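Llevo dos semanas sin escribir por aquí y la culpa la tiene un rally de regularidad. O, mejor dicho, la tiene el papeleo de un rally de regularidad, que no se lo deseo a nadie (bueno, a algún vecino sí).

Para los que llegáis nuevos: en octubre me apunté a la Vuelta de Lalwood, que es una prueba para coches viejos en la que no gana el más rápido. Gana el que pasa por cada control más cerca del segundo exacto que le toca. Suena aburridísimo, ya lo sé. Yo también lo pensaba, hasta que me vi en un cruce con el cronómetro en la mano, el corazón a mil y sin tener ni idea de si había que girar a la izquierda o seguir recto.

La organiza el club Brollcombe, los mismos de la subida de primavera, y este año eran 310 kilómetros en una sola jornada, con 74 equipos inscritos. Mi coche, que ya conocéis, es un utilitario de los ochenta con la pintura comida por el sol y un ruido en tercera que nunca hemos sabido de dónde sale. Le hice los frenos, le cambié las bujías y le puse unas correas nuevas. Y recé, claro.

La mañana fue de maravilla. Salimos con niebla, pero a la altura del embalse se abrió el día y aquello era una preciosidad, todo el valle amarillo y las vacas mirándonos pasar en fila. En el primer tramo nos fuimos solo cinco segundos. ¡Cinco! Para una pareja de novatos es una barbaridad de bien, y lo celebramos como si hubiéramos ganado algo. Comimos un bocadillo en la plaza de Ukamby, sentados en el bordillo, mientras un señor mayor nos explicaba cómo se ajusta de verdad un carburador. Tenía razón en todo, por cierto.

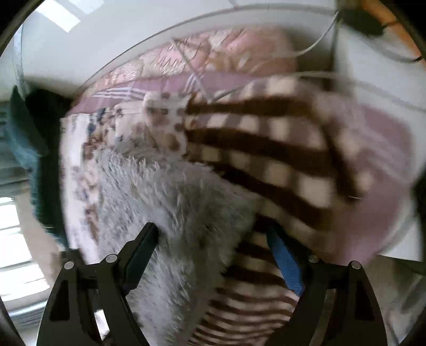
Por la tarde llegó el desastre. El libro de ruta marcaba un desvío después de un puente, y resulta que hay dos puentes. Nosotros cogimos el primero, muy convencidos, y acabamos en una pista forestal que se iba estrechando y estrechando. Dar la vuelta allí nos costó siete maniobras y una piedra en los bajos. Cuando volvimos a la carretera ya llevábamos la penalización máxima del tramo, así que bajamos las ventanillas, pusimos música y nos dedicamos a disfrutar.

Lo que sí quiero comentar es el tema del medidor. Casi todos los equipos de delante llevan un Söderlund, que te va cantando la media y la distancia al metro. Yo voy con el cuentakilómetros de serie y una hoja plastificada — romántico, pero poco práctico. Me han ofrecido uno de segunda mano y ando dándole vueltas, aunque por ese dinero también podría arreglar la chapa del maletero, que falta le hace. Si alguien tiene experiencia montándolos en coches sin electrónica, que me escriba, por favor, que los comentarios están abiertos.

Quedamos en mitad de la tabla tirando hacia abajo. En meta nos dieron una placa metálica para el salpicadero y un caldo que me supo a gloria.

La próxima es la nocturna, y para esa necesito unos faros auxiliares decentes y un copiloto que no se maree leyendo. El copiloto de octubre dice que repite si conduce él la mitad del recorrido. Nos lo estamos pensando los dos.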